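My hundred dollars in Pastel, a year later

5th December, and I have finally opened the wallet again. I had been putting it off the way you put off looking under the sink.

For anyone who missed the first installment: last August my brother-in-law Manolis Mavromatis talked me into buying $100 worth of a token called Pastel. He had charts. He had a group chat. He used the word "ecosystem" at a child's birthday party.

I ended up with 1,101 coins, a number that made me feel rich for most of an evening. I even looked up how to stake them on Zatgate, where the promised yield was 21 percent. My savings account pays so little that the bank seems embarrassed to mail the statement, so naturally I clicked the button.

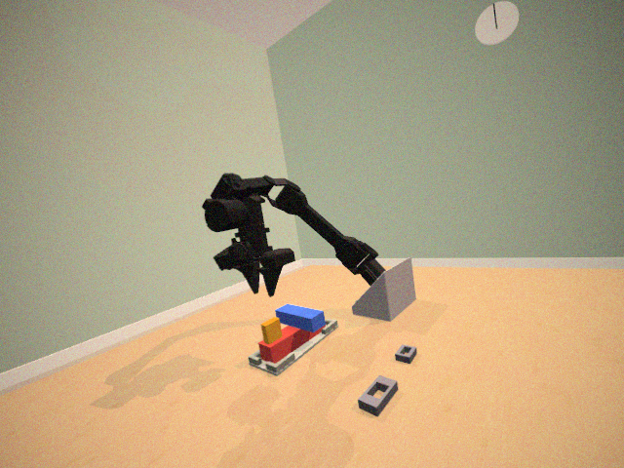 What the coins are worth now

Around $5, before fees. The fee for moving them off Zatgate is a bit more than that, so as far as I can tell I own something that costs money to stop owning.

Manolis says this is the wrong moment to sell. He said the same when it was worth $100, so I'll give him points for consistency. The yield, by the way, was paid in full – in more Pastel.

My friend Jolanta Walczak did her homework and read the whole white paper before deciding against it. She put her money in a new refrigerator. It has kept its value better than my portfolio, and it makes ice.

I'm leaving the coins where they are. Manolis has moved on to something called Waltness, and he'd like to come over and explain it. I told him we're busy through spring.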